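Huvmont 作業ギャラリー：机の上の片付け動作を集める

文と整理：デクラン・ファーニヴァル
トップ｜作業ギャラリー｜データの形式｜更新履歴｜連絡先

Huvmontは、机の上の片付けを学習するモデルのために、人の手による動作例を集めるプロジェクトである。収集はGrudidbyの作業室で行っている。人が手持ちのグリッパーを握り、そこに付いたカメラで手元を撮りながら、物をつかむ、起こす、寄せる、容器に入れる、といった動作を行う。ロボット本体は収集の段階では使わない。

このページには作業の写真と、作業中に書き留めたメモを載せる。メモは収集の順ではなく、題材ごとにまとめ直した。収集に加わっていない人が読んでも分かるように少し書き足したが、室内で使っている呼び方はそのまま残してある。

2月の回では653件を記録した。期間はほぼ3週間で、土曜は撮影をせず、記録の見直しに充てた。件数には、あとで学習用から外したものも含まれている。

用語

「1件」は、録画を始めてから止めるまでのひと続きの動作を指す。英語の資料ではエピソードと書いているが、同じものである。
「配置」は、録画を始める時点での机の上の状態のこと。どの物をどの向きで置くかを、配置カードに書いておく。
「持ち手」はグリッパーを持つ人のこと。「置き手」は配置を作る人のこと。この二つは同じ人が兼ねることもあるが、なるべく分ける。
「区切り」は、1件の途中で動作の段階が変わる時刻のこと。近づく、触れる、動かす、離す、の境目に付ける。
「保留」は、使うかどうかをまだ決めていない記録。消した記録のことではない。

作業机のまわり

シートを広げる
机に白いシートを広げ、四辺を手でならしてから始める。大きなしわは直し、小さなしわは残す。完全に平らな状態ばかり集めると、少し波打っただけで推定がずれることが、前の回の試験で分かっていた。

照明
天井灯だけを使う。卓上灯は最初の数日だけ試し、指の影が濃くなるのでやめた。その数日分には、記録のメモ欄に「卓上灯あり」と入れてある。外光の入る時間帯にはブラインドを下ろすが、完全には閉めない。

机の縁
シートが机の端まで届く置き方と、机の面が見える置き方を混ぜている。縁が画面に入るかどうかは、持ち手には指示しない。つかみ方を気にしながら縁まで気にすると、動きが硬くなる。

背景に残る物
次に使う物を机の奥に置いたまま録画してよいことにした。初めのうちは毎回どけていたが、片付けの動作を学ばせるのに、対象の物しか置かれていない机ばかりを見せるのは都合が悪い。対象以外の物が映っている件には、注記欄に「周辺物あり」と書く。物の名前までは書かなくてよい。

グリッパーの扱い

開き幅の確認
その日の最初に、指を全開にしてから閉じるまでを録画する。この記録は学習には使わず、開き幅の値と映像がずれていないかを見るために残す。ずれが見つかった日は、値のほうを直すのではなく、日付単位で補正表に書く。

指を閉じたままの動作
つかむ動作だけでなく、指先で押す、寄せる、突いて向きを変える動作も集めている。配置カードの操作欄には「閉・押し」「閉・寄せ」などと書く。指を閉じている時間が長い記録を自動処理が「動作なし」と判定してしまう不具合があり、2月の前半の記録は手で拾い直した。

持ち替え
1件の途中では持ち替えない。持ち替えたくなったら録画を止め、その件に「中断」と付けて、配置からやり直す。右手と左手のどちらで持つかは件ごとに記録する。左手の記録が少なく、次の回で補う予定でいる。

手首の角度
真上から近づく動きに偏りやすい。疲れてくると特にそうなる。午後の最初に、低い角度から近づく配置をまとめて入れることにしたら、一日を通した偏りは減った。どの程度減ったかは、まだきちんと集計していない。

レンズの清掃
休憩のたびに拭く。指の跡が付いたまま撮った記録も少し残っていて、これは捨てずに「曇り」として分けた。評価のときに使えそうだという意見があり、扱いは決まっていない。

録画の手順

配置カードを読む
カードには対象、向き、操作、注意を書く。置き手が声に出して読み、持ち手が繰り返す。読み違いが起きるのはたいてい「横倒し」と「裏返し」で、途中からカードのこの二語だけ色を変えた。

配置を作る
置き手が物を置き、手を画面の外まで引く。定規で位置を測ることはしない。カードに「右寄り」とあれば、右寄りのどこでもよい。位置の細かいばらつきは置き手に任せている。

録画を始める
持ち手はグリッパーを構えてから開始の合図を言う。合図のあと、一呼吸おいて動き出す。この間がないと、位置の推定が安定する前に動作が始まってしまい、頭の部分を切ることになる。

動作
速さは決めていない。普段机を片付けるときより少し遅いくらいになる人が多い。急ぐようにとも、丁寧にとも言わない。対象に触れる前にためらった場合も、そのまま続ける。

録画を止める
指が対象から離れ、グリッパーを少し引いたところで止める。引く前に止めた件がかなりあり、「離す」の区切りが付けられない。見直しのときに一番手間がかかったのはここだった。

結果を付ける
成功、失敗、中断のどれかを、その場で持ち手が付ける。迷ったら失敗にする。見直しのときに別の人が映像だけを見て付け直し、食い違ったものは保留に回す。

対象ごとのメモ

透明な容器
2月の回で一番時間をかけた対象。透明な物は下のシートや奥の物が透けるため、輪郭が取りにくい。立てた状態、横にした状態、口を持ち手に向けた状態、反対に向けた状態をそれぞれ用意した。縁を持つか、壁の面を持つか、角を押すかで、その後の動きが大きく変わる。どれを選ぶかは持ち手に任せ、選んだものを後から注記する。

不透明な容器
透明な容器と同じ配置カードを使い、物だけを入れ替えて撮る。比べるための組として記録しているので、片方が中断になったら両方を撮り直す。撮り直しが続くと飽きるので、組の数は一日ごとに上限を決めた。

小さくて丸い物
転がるものは区切りを付けるのが難しい。触れた瞬間に動き出し、指が離れたあとも動いている。物が止まるまで録画を続けることにしたが、机から落ちた場合は落ちたところで止めてよい。拾う動作は記録に入れない。

布
畳む動作はこの回の範囲から外した。広げた布を端に寄せる動作だけを集めている。白いシートの上に白い布を置く配置も少し入れた。人が見ても境目が分かりにくい件があり、注記を付ける側から苦情が出ている。

重なった物
上の物をどけてから下の物をつかむ、という二段の動作になる。二つに分けて記録するか、続けて1件にするかで意見が割れた。今は1件として撮り、区切りを二組付けている。後から分けることはできるが、つなぐことはできない。

見直しの作業

記録の見直しにはNaylorを使っている。映像と開き幅の値を並べて表示し、区切りを打つための画面である。Starnlowから借りている作業端末が2台あり、片方で区切り、もう片方で結果の付け直しをする。同じ人が同じ件の両方を見ることはない。

見直しは3人で回した。一人が続けて見る時間を短くし、午前と午後で担当を入れ替える。長く見ていると、成功の判定が甘くなる人と厳しくなる人がいて、どちらになるかは人によって決まっていた。

判定で割れたもの

容器は起きたが、指から離れるときにまた傾いた件。成功とした人と失敗とした人がいた。今は、録画が終わる時点の状態で決めている。

目的の場所に寄せたが、途中で別の物を押しのけた件。対象の動きだけ見れば成功で、机全体を見れば違う。結果は成功とし、別に「干渉」という印を付けることにした。干渉の印は後から加えたので、2月の初めの記録にはまだ付いていないものがある。

一度つかみ損ねて、二度目でつかんだ件。成功とする。ただしつかみ損ねた箇所にも区切りを打つ。この種の記録は集めようとして集まるものではないので、見つけたら必ず注記する。

指が対象に触れたかどうか、映像だけでは分からない件。開き幅の値を見ても分からないことがある。閉じた指で押す動作では、値がずっと変わらないからである。触れた時刻は対象が動き始めた時刻で代用し、代用した旨を欄に残す。

除外の決まり

次のものは学習用から外し、元の記録は保管する。
・録画の開始時に置き手の手が画面に残っているもの
・位置の推定が途中で途切れ、つなぎ直せないもの
・配置カードと実際の配置が違い、カードのほうを直せないもの
・話し声に個人の事情が入っているもの（音声だけを除いて使える場合は使う）

失敗の記録は除外の対象にしない。失敗と、記録としての不備は別に扱う。この二つが前の回では同じ欄に入っていて、分け直すのに手間がかかった。

容器の配置から

開始の合図の前にグリッパーをどこで構えるかは決めていない。遠くに構える人も、対象のすぐ手前に構える人もいる。近い構えでは対象の全体が画面に入らないことがあるが、そのまま録画してよい。容器の一部しか見えない状態からでも動作を選べるようにしたい、という要望がモデルを作る側から出ている。

横倒しの透明な容器と、閉じたグリッパーの指先。容器は白いシートの上にあり、指先は容器の角のほうを向いている。
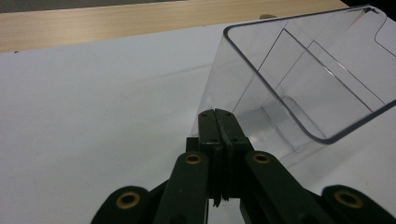
コリン・ベラミー：透明な物の記録で困るのは、失敗の種類が一つの欄にまとまっていることです。触れる前に位置を見誤ったのか、触れたあとに滑ったのかで、学習側での使い道がまるで違います。結果の欄は今のままで構わないので、失敗のときだけ、どの段階で外れたかを区切りの名前で書いてもらえませんか。あとから映像を見返して推測するより、持ち手がその場で書いたほうが確かだと思います。それと、成功した件でも、途中で狙いを変えたものには印がほしいです。

この意見を受けて、次の回から「外れた段階」の欄を加える。書き方は「近づく」「触れる」「動かす」「離す」の四択とし、分からなければ空欄でよい。途中で狙いを変えた件の印については、持ち手によって「変えた」と感じる基準が違いそうなので、まず少ない件数で試してから決める。

すでに撮った分については、保留になっているものから順に段階を付ける。653件すべてに付け直すかどうかは、その作業にかかる時間を見てから判断する。

次の回に向けて

低い角度から近づく配置を増やす。
左手の記録を増やす。
配置カードの「横倒し」に、口の向きを必ず書き添える。2月のカードには口の向きがないものがあり、映像を見て補った。
録画を止める前にグリッパーを引くことを、開始前の読み合わせに入れる。
シートは、白のほかに灰色のものも用意する。透明な容器の組から先に使う予定。
補正表を日付単位から録画単位に変えられるか、Naylorの側で確認する。

ファイルについて

映像、開き幅の値、区切り、配置カードの内容は、件ごとに一つのフォルダーに入っている。保留の記録は別の場所に置いてあり、配布の対象に含めていない。干渉の印が未記入のものは空欄になっているが、空欄は「干渉なし」の意味ではないので、使うときは注意してほしい。

区切りの付け方に誤りを見つけた場合は、フォルダー名と時刻を書いて連絡先のページから送ってほしい。修正は更新履歴に載せる。

前のページ：データの形式
次のページ：更新履歴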